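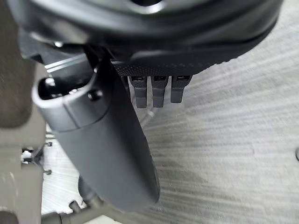

Chapter 7
Planning and Budgeting for Manipulation Equipment

7.1 Scope of the chapter

The earlier chapters dealt with the arm, the end effector and the controller as engineering items. This chapter treats them as purchases. It covers the preparation of a requirement, the breakdown of cost over the working life of the equipment, the comparison of quotations, and the schedule from first enquiry to acceptance. The running case is Bralotham, a supported-living provider that wants to trial a two-armed robot on kitchen and general household tasks. Readers who work in manufacturing will find the same method applied to a packing cell in Chapter 8.

Prices are given in relative units. The quoted price of the bare robot, with arms and controller but without hands, is set at 100 units, and every other item is stated against it. Currency and freight vary too much between regions for dollar figures to be of use in a textbook.

7.2 Writing the requirement

A requirement is a statement of the work, the place and the limits. It should be finished before any supplier is contacted. The Bralotham requirement ran to two pages and was organised under these headings:

Task. What is to be picked up, from where, and where it is to be put down.
Objects. Size, mass, stiffness and surface finish of each item, with the worst case marked.
Workspace. Counter height, depth of sink or shelf, floor covering, width of passages.
Rate. Number of handling cycles per day, and the longest acceptable time for one cycle.
Failure. What may be dropped, what may not, and who clears the fault.

Objects deserve the most time. A gripper is selected on the worst item it must hold, and a rim grasp on a thin plate loads the fingers quite differently from a full-hand grasp on a cup. The mass of the plate is small, but its centre of gravity lies well away from the fingers and the resulting moment is carried by the wrist. Payload figures in a brochure are normally stated for a load held close to the mounting flange. Ask for the permitted moment as well.

Floor covering is often left out. Carpet affects the rolling resistance of a mobile base, the stability of a raised torso and the positioning error at the hand. If the equipment will stand on carpet, it should be accepted on carpet. 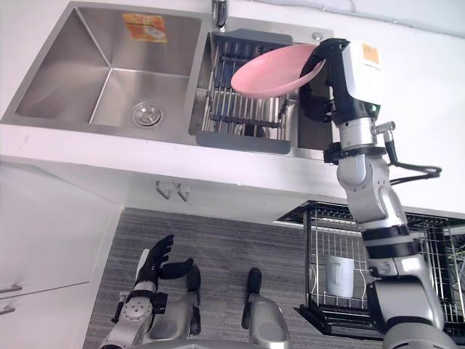

Reach must be checked in three dimensions. A sink basin lies below the level of the counter, so the arm has to come over the front edge and then down, and the elbow needs clear space on the approach side. Any cable that leaves the wrist needs clearance of its own, including at the extremes of rotation. A scale drawing in side elevation is enough for this check, and it costs a morning's work.

7.3 The cost breakdown

The purchase price is one line among several. Table 7.1 gives the Bralotham estimate.

Table 7.1 Estimated cost over the planning period (bare robot = 100)
Robot, arms and controller: 100
Hands and spare fingers: 42
Cameras, mounts and cabling: 18
Site preparation: 11
Integration and programming: 85
Training of staff: 14
Service and spare parts: 30
Total: 300

The total is three times the price of the bare robot. Integration is the second largest entry and the one most often understated, partly because it is done by salaried staff whose hours are not charged to the project. They should be charged.

Fingers, covers and cables are wear items. Order one full spare set with the machine — the delivery time for a single finger can match that of the robot.

7.4 Comparing quotations

Bralotham received quotations from Cordeiro and Fetomov. The Cordeiro price was lower, but it left out the wrist cameras and limited telephone support to the first 2 months. The Fetomov price included both. Before comparing, restate each quotation in the rows of Table 7.1 and write "not included" where a row is blank. A blank row is a cost that the buyer will carry.

Exercise 7.1
Restate Table 7.1 for a site where integration is contracted out at twice the internal rate. Which row would you reduce first, and what would be lost?

Related items
Chapter 6: End Effectors and Tool Changers
Chapter 8: Case Study, the Truvville Packing Cell
Appendix C: Blank Requirement Form
Appendix D: Acceptance Test Record

Reader comments (3)

benchnotes
The restated quotation table is useful. We did the same with three suppliers and the cheapest one ended up last. Is there a spreadsheet version of 7.1?

m_arc
Table 7.1 has no row for insurance. Ours went up after installation — worth adding in the next edition.

kestrel40
Agree on accepting the machine on the real floor. We tested on concrete, then moved it onto carpet and had to redo the base calibration.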